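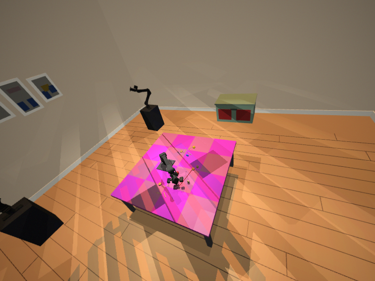

The Second Life of the Kitchen Table

When my wife and I came to live in Clatach, we had two suitcases and one box of books. The flat had a stove, a sink and a lamp. For the first weeks we ate on the window sill, standing, like people who wait for a train. I tell this because it was then that I began to think about tables, a subject to which I had given no attention in my life before.

In the country of my childhood, a table was bought once. My grandparents received theirs at their wedding and it stayed in the kitchen until both were gone. On it bread was made, letters were written, and one of my uncles was bandaged after he fell from the plum tree. The top had a burn in the shape of an iron. When visitors came, my grandmother put a cloth over the burn, although every visitor knew it was there.

In Clatach I found that people change their tables often, and that the old ones go to Delleo, a long, cold hall behind the bus station where used furniture is sold. I went there on 29th September with the intention to spend little. The cheapest table cost 9 pounds and could not stand by itself. The dearest, an oak one with extending leaves, cost 300. I walked between them for a whole morning, and I put my hand flat on each, as one does with a horse.

What surprised me was how much you can read from a used top. Rings from cups are always on one side, where the light comes. Small cuts in a row mean that somebody had no chopping board, or did not like to wash it. On one table a child had pressed so hard with a pencil that the sums remained in the wood. The seller offered to sand them away for an extra payment. I would have paid him to leave them.

The colours have also their story. Older buyers in our town ask for brown. The younger ones paint everything, and in the Maurya café by the river you may drink your coffee at a yellow table, a green one, or one covered with squares of tile in five different pinks. I was at first against this. My grandmother would have called it a table for a circus. But I have noticed that people at the pink table stay longer and speak louder, and I sit there now myself when it is free.

There is a repair workshop too, called Branel, which opens in the evenings and where you can learn to glue a loose joint. The lesson lasts one evening and the glue needs the whole night. You are told not to sit on your work, and every time there is one person who sits on it.

At the end I bought a square pine table for 99 pounds. It was more than I wished to spend and we carried it home over the bridge, with three stops. One leg is shorter than the others. I put a folded bus ticket under it in October, and I change the ticket when it becomes flat.

We have already one burn on it, from the coffee pot, near the corner where I write.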